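How to Do a One-Week Trash Audit at Home

I put off doing a trash audit for years because it sounded like homework. Then I tried one, and now I tell everyone I meet to do it! You need a kitchen scale, a notepad, a pair of rubber gloves and one ordinary week. Don't pick the week you're hosting family, and skip the second half of December altogether.

Step 1: Set up your sorting spots

Find four containers. Old boxes are fine. Label them food scraps, recyclables, soft plastic, and everything else. Keep them as close as you can to where you cook, because most of what a household throws out starts in the kitchen. Mine went right under the counter and I used them without thinking by the second morning.
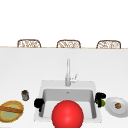
A white kitchen counter and sink, with chairs along the far side.

Step 2: Tell the people you live with

Make it a game if there are kids. My neighbor Shewit Gebru taped a pencil to the notepad with a long piece of string and let her two be the official weighers (they loved it, and they caught her sneaking a coffee lid into the wrong box). If you live alone, leave a note on the trash can for guests.

Step 3: Weigh food scraps every evening

Do it at the same time each day, say 8 p.m., before the box gets smelly. Put the container on the scale empty first and write that number down so you can subtract it. Then note the weight and the two or three biggest things in there. "Half a bag of spinach" is much more useful later than "greens."

Count plate leftovers separately from peelings and cores. Peelings are hard to avoid, but the last bites that get scraped off a dish add up fast, and they're the easiest thing to change. 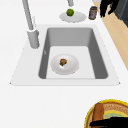 My own first week came to 149 ounces of food scraps, and a big chunk of that was bread. Bread! I had been buying two loaves out of habit. Now I slice one and freeze half the day I bring it home, and we toast straight from the freezer.

Step 4: Sort the dry stuff at the end of the week

Spread an old sheet on the floor and tip out the other three boxes one at a time. Group things by type and make tally marks. I had 28 snack wrappers, which was a shock, and a pile of yogurt cups I could replace with one big tub. Check your town's list before you call anything recyclable, since the rules change from place to place.

Step 5: Pick one thing

Please don't try to fix the whole list! Choose the item that shows up most and work on that for a month. Then run the audit again and compare the two pages. Swap notes with a friend if you can. Shewit's big one was paper towels, so she cut up some old T-shirts and keeps them in a jar by the stove.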